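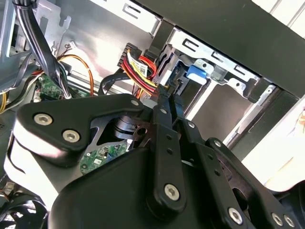
Inside of the old desktop, cables inside

Posted by Li-hua Wu, 23 May 2022

Hi all, I finally got the side off the old tower and wanted to ask before I go any further. There's a thick bundle of black and grey cables running down from the top, then a thin orange and yellow pair making a big loop across the metal, and more yellow ones over at the left. I'd love to tidy it all up (my nephew is getting it for schoolwork and I want it to look cared for!) but I'm scared of pulling something loose. Do I unplug everything and start over, or just tie things back where they are?

harkmont_dad
Leave it plugged in, Li-hua! I'd shut it down, pull the power cord and just tie the thick bundle to the bracket side with a couple of soft straps. I bought a bag of 100 last October and I'm still handing them out to the family – best money I ever spent on a computer.

Kosum45
I have to disagree, friendly as ever. If those plugs haven't been moved in years I'd take them out one at a time and blow the dust off. It took me 45 minutes on my sister's old machine, with a cup of tea in the middle.

harkmont_dad
And how many did you put back wrong?

Kosum45
Okay, 2. But I found them both!

jevstead_attic
I'm with Kosum on the dust and with Harkmont on the straps. Please don't pull that orange and yellow pair tight, though. A little slack is fine, even if it isn't pretty.

Li-hua Wu
Thank you, you're all so kind. I'm going with straps first, and I'll leave the thin pair alone. Does anyone know if garden ties are too stiff for this?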